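Workshop > Zanedside build > Tickets > Gripper 2, tracking drops out

Opened 09/03/2023 by Jahangir Weerasinghe
Status: open

Handheld gripper 2 loses pose partway thru a run. Gripper 1 fine on same firmware. Log has 183 lost frames on the last run, 161 on the one before. Always when the wrist turns fast toward the windows.

Tried so far:
- swapped USB cable. no change
- reseated lens, tightened all 4 screws
- exposure locked at 60. Better?? maybe
- recalibrated w/ the printed card, reprojection error looks ok

Views from the gripper cam, checkered table side:
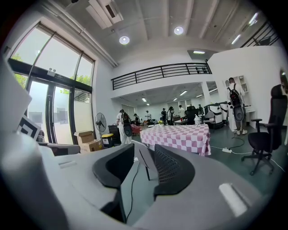
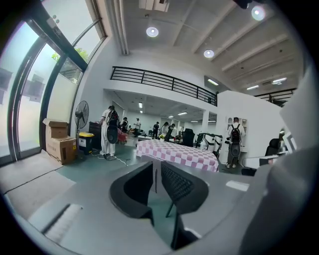 Suspect glare + blank walls, not enough features to hold onto. Or the Kondine mount flexes when you squeeze the trigger, I can feel a bit of play in it. Haven't seperated the two yet.

Ronaldo Evangelista:
Play in the mount is bad news, fix that first. Mine did the same on the Tomar arm, shimmed it w/ tape and drops went away. Also check timestamps, IMU vs video. If offset is drifting no amount of calibration helps.

Jahangir:
Timestamps ok at start, drifting by frame 422. So both problems maybe. Printing a stiffer mount tonight, PETG, thicker walls. Will rerun same path slow then fast and post logs.

Leave gripper 2 off the Stesstead runs til then pls. Use 1.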